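Search this site Go Advanced search

Cempedak

The cempedak (Artocarpus integer) is an evergreen fruit tree in the mulberry family, and if you've only ever met its big cousin the jackfruit, you're in for a treat. It grows wild and in home gardens across much of Southeast Asia. English speakers usually spell it cempedak or chempedak, and I've seen both on one market sign. I'll stick with the first one for this entry.

Telling it from jackfruit

People ask me this more than anything else. Look at the young twigs. On cempedak they're covered in stiff brown hairs you can feel with a thumb, while jackfruit twigs are usually smooth or close to it. The leaves tend to be hairy underneath too, mostly along the veins. Both trees leave a ring-shaped scar around the twig where the stipules fall off, so that one won't help you at all (I wasted a whole afternoon on it my first year).

The fruit is smaller than a jackfruit and more of a cylinder, sometimes pinched in a little at the middle. The rind goes from green to yellowish or brownish, and the smell when it's ripe is strong! Some folks compare it to durian. I think it's sweeter than that, with something like warm caramel behind it.

Flowers and fruit

Male and female flowers sit in separate heads on the same tree. What we call one fruit is really a whole crowd of them grown together, and each fleshy, seed-bearing piece inside came from a single flower. The heads come straight out of the trunk and the big limbs, so you don't need a ladder for the low ones. Male heads are slimmer, pale, and drop after they've shed their pollen. New growers see them on the ground and write to me in a panic. It's normal.

Named selections

Two selections come up again and again in my notes. Ayele is the one I'd plant if I had room for a single tree: orange flesh, fairly thin rind, and the pieces pull away from the core cleanly. Brinari is yellower and softer, with a stronger smell, and it bruises if you look at it wrong. I've seen both labels swapped at plant sales, so check the flesh before you graft from anybody's tree.

The best planting I know is at Trarkero, up the Vetance valley, where the collection book lists 431 trees grown from seed and grafts. Of those, 40 are Ayele. Seedlings vary like crazy, even from the same fruit, and walking those rows in October is the quickest way to see it.

In the kitchen

Oil the knife first. The latex sticks to everything, and soap and water won't shift it, but a bit of cooking oil will. Split the rind lengthwise, bend the two halves open, and the whole cluster stays hanging on the core. Eat the flesh fresh, or dip the pieces in batter with the seed still inside and fry them. The seeds are starchy and need cooking. I boil mine in salted water and peel them while they're still warm. 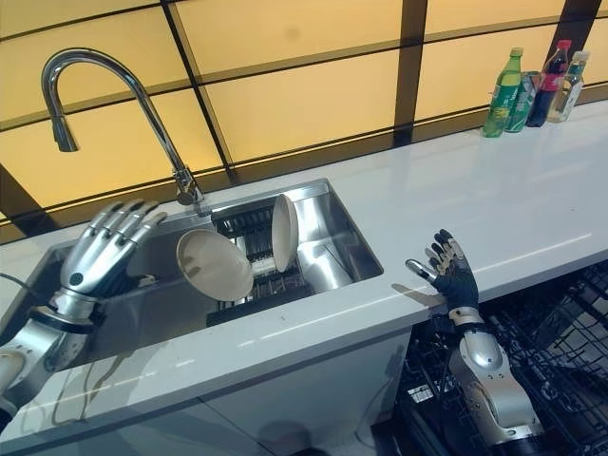
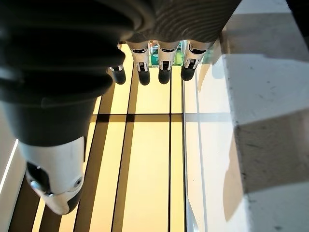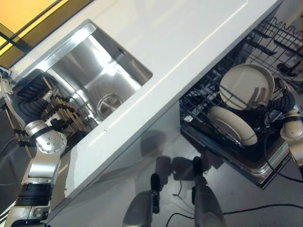
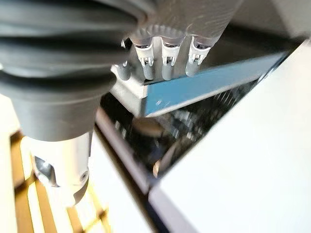

Young unripe fruit gets cooked as a vegetable, the same way green jackfruit does, in coconut milk or a curry. I find it a bit more fibrous, but it takes up sauce nicely.

Growing from seed

The seeds don't keep. They can't be dried and stored the way you'd store beans, and once they dry out they're finished, so plant them fresh. Rinse off the flesh, lay them flat in a loose mix, and keep them shaded and damp. Trarkero sowed 400 in one batch and moved them along before the taproots hit the bottom of the pots. These trees hate having their roots messed with. Mine went into the ground with 2 pairs of leaves and never sulked.

They want warmth, steady rain and decent drainage. Frost will kill a young tree, and a long dry spell sets them back badly. Grafted trees fruit sooner than seedlings, and jackfruit can be used as a rootstock.

Hybrids

Cempedak and jackfruit cross, and there are hybrids in cultivation. They land somewhere in between on twig hairs, so the thumb test gets shaky. If you've got a tree that seems half one thing and half the other, hang on to a pressed twig and a note on the fruit before you decide what to call it.

See also: Breadfruit, Jackfruit, Marang

Entry last changed 6/7/22 | Contact | Copyright, all rights reserved | Back to top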